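Nov 4, 2019

Clothes day, finally. Put it off since August and the bags just sat there. Started with the jeans bc they're the easy part, or so I thought. Pair from Govard still fine, knees ok. The Shek ones gone at the seat, out. Kept 2 pairs I will never wear. Folded, unfolded, gave up, heap.

Shoes next. Knit slip-ons are the problem. They go in the wash ok but then the toe collapses and they look like socks. Stuffed one with newspaper, left the other, will compare tomorow. Oda Halvorsen swears by a shoe tree from Panport but it's almost 41 dollars and the shoes were less then that. No.

Light blue stuff still not sorted. Is it towels pile or shirts pile. Made a third pile. Bad idea, third pile always wins.

Need: more bags, the big Pruvton kind. Marker. Lunch, forgot lunch.

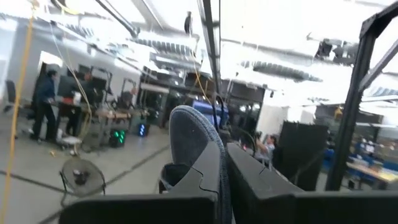
Slip-on, then the denim heap.

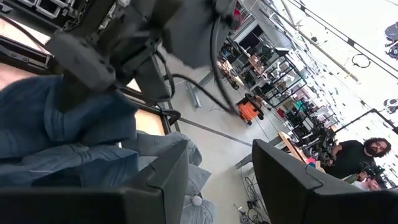
Nilmini Gunawardena wrote back tonight that denim should be done last, never first, it takes up all the room and then everything else ends up on top of it. And the newspaper has to come out after 7 hours or the ink gets into the knit. Set an alarm.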